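About Gullosex

Gullosex packs and sorts small goods for other companies from a single site in Villca. There are 45 of us, 24 on the packing floor and the rest in stores, transport and the office. Most of what we handle is light and fiddly: craft sets, classroom counting kits, spare parts for board games.

For years every kit was filled by hand. Pickers stood at a bench for a whole shift, moving pieces from tray to box. It was steady work but hard on wrists and shoulders, and we lost good people because of it.

How we work now

We began moving the repeat picking over to robot arms in September. The project is called Flultari and it is run by Fouzia Baloch, who started here as a picker. New picking jobs are tried out on a bench first, with coloured cubes and a square of black tape to mark the drop point.

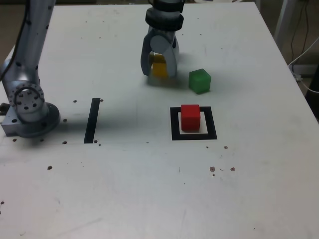

A job stays on the bench until the packers who know it are content with how it is done. They decide the order of the pieces, how close together things can sit and when the arm should stop and call someone over. We pay the packing rate plus an allowance for bench time.

No one has lost a job through Flultari. Six packers have moved to setting up and checking the arms, and shifts at the hand bench are now split so that no one picks for more than two hours at a stretch. Some staff prefer hand work and have stayed with it. Mixed orders and anything soft or easily torn are still packed by hand.
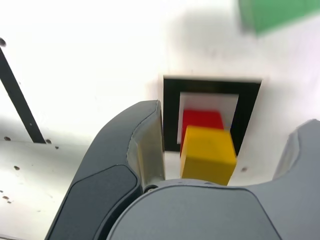 Training

Everyone on the floor can take the 40-hour course in working with the arms. It is done in paid time and there is no test at the end. The course covers safe stopping, clearing a dropped piece and changing a job over from one kit to the next.

Our customers

We pack for shops, schools and mail order firms. Wamum has been with us the longest. The smallest order we take is 140 kits.

Page last updated March 29, 2018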